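3.2 Judging wear by eye

Most household advice on toothbrushes comes down to looking at the bristles and throwing the brush out when they spread. The Bodnár scale turns that advice into a score from zero to three, where zero is a brush as sold and three is a brush whose bristles reach well past the base of the head. We used the scale because earlier work used it and we wanted our numbers to be comparable. We did not begin with much faith in it, and the sorting exercise gave us little reason to gain any.

The first trouble is the angle. A brush lying on its side shows the bristles in profile, so spreading toward the viewer is easy to miss. Held upright and seen face on, the same kind of head shows its outline well, but the length of the bristles is hard to judge. The Bodnár instructions say only that the brush should be "viewed in good light." Raters in the Suklow trial were apparently free to pick whichever view they liked, and the report does not say which they picked. We find it hard to see how their scores can be compared with anyone else's, including ours.
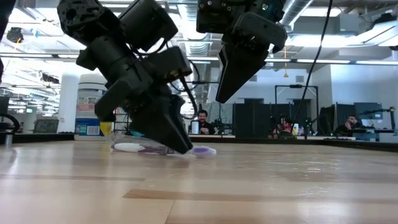
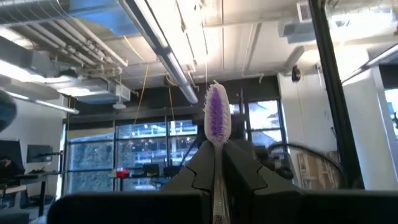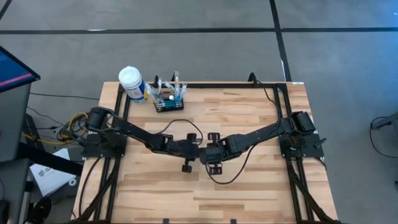 Figure 2. Toothbrush lying on the wooden tabletop (first); toothbrush held upright, bristles toward the lens (second); wider view of the tabletop and its black border rails (third).

The second trouble is what counts as spreading. In the upright view in Figure 2, a few loose white tufts splay out at the tip of the head. Under a strict reading of the scale this is a one. Under a generous reading it is a zero, as the scale speaks of "the bristles" and says nothing about a few of them. Brandão and Virág scored a set of 20 brushes separately and then compared notes. They disagreed on nine. In all but two of those cases the argument was over tufts at the tip, and going back to the written instructions settled none of them.

Color may make this worse. On a head with white bristles around a purple core, a stray white tuft can stand out against a dark background and all but vanish against a window or a bright ceiling. The Furska handbook recommends a plain card behind the head, a sensible idea that we should have followed from the start. It also claims that the card "removes observer error," for which it offers no data at all.

Finally, a spread head tells us about the shape of the bristles at the time of looking. It does not tell us how long a brush has been used, how hard, or how well it still cleans. Flaserov treats a score of two as equal to a fixed period of daily brushing. We could find no test behind that figure, only a citation to an earlier paper that states it as common knowledge. A heavy-handed owner and a careful one could reach the same score after very different amounts of use, and a brush squashed in a travel bag might get there with hardly any.

For these reasons the scores in Section 4 are reported by rater and are not averaged. Where the two raters differ, both scores are given.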